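About Undix

Hi, and thanks for clicking over to this page. I always read the About page first when I land on a new site, so I've tried to write the kind I like to find, with a bit of the story and no mission statement.

Undix is a small language school. We teach Spanish, Portuguese and Italian to grown-ups, mostly people who took a language in high school, forgot nearly all of it, and now have a reason to want it back. A trip, a new in-law, a grandparent's letters in a shoebox. I started the school after eleven years of teaching verb charts to teenagers (I loved the teenagers, I did not love the charts) and I still teach the Tuesday-night kind of class myself, the one full of tired people who came straight from work and end up laughing the hardest.

The first Undix class had 6 students and met in the back of a framing shop in Sanham. We sat on stools that were all different heights. I had one whiteboard marker that worked, and when it died we did the rest of the lesson out loud, which went so well that I more or less kept teaching that way! These days we have 122 students signed up for the spring term and proper chairs, and we've moved two streets over to the old Werow building, up the stairs and on the left. If you get to the dentist you've gone too far.

So how do the classes work? You talk. That's most of it. I know every language school says so, but I mean that in a ninety-minute class you'll be speaking for a good half of it, usually in pairs, and the teacher will be walking around listening in and helping when you get stuck. Grammar comes up when you need it. If you want to tell your partner what you did last summer, well, you're going to need a past tense, and that's a fine moment to learn one. We give you a one-page sheet to take home and that's the homework, plus ten minutes of listening to anything you like. Soap operas count. Soccer commentary counts too, though I warn you it's fast.

Groups are capped at nine. We tried twelve one fall and the quiet people got quieter, so we went back.
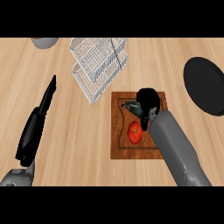

Levels are the thing people worry about most when they email me. Please don't. There's no placement exam. You come in or call, we chat for fifteen minutes, partly in English and partly not, and I suggest a group. If it feels wrong after two classes you move up or down and it costs you nothing. I'd say one person in every new group switches, and they're always embarrassed about it, and they never need to be.

The other thing we're known for (locally, anyway) is the Iturra shelf. Iturra is our lending library, named after the first novel I ever got all the way through in Spanish – well, named after the village in it. It took me a whole winter and I had to look up every third word. The shelf has grown into a whole wall, with 3000 books and magazines in our three languages, and you don't have to be a student to borrow from it. Cookbooks go out more than anything else. Kids' books come second and I think they're the best thing a beginner can read, so please don't be shy about walking out with a story about a lost duck. Bring things back when you're done. We don't do fines.

We also run a conversation hour at lunchtime once a week during term, free, any level. Bring a sandwich. The Portuguese table is the loudest and the Italian table could use a few more people, so if you've been on the fence about Italian, come and sit with us.

A few practical bits. Terms are 29 classroom hours each, and we run three of them a year with a shorter one in June for people who are about to travel. You can pay in two parts. Parking behind the building is free after 5 p.m., and before that you're better off on the street by the park. The stairs are steep, so if they're a problem for you, tell me when you sign up and I'll put your group in the downstairs room.

I answer all the email myself, usually in the evening with a cup of tea, so give me a day or so. Write in whatever language you want to practice – mistakes and all, I'd love to read it.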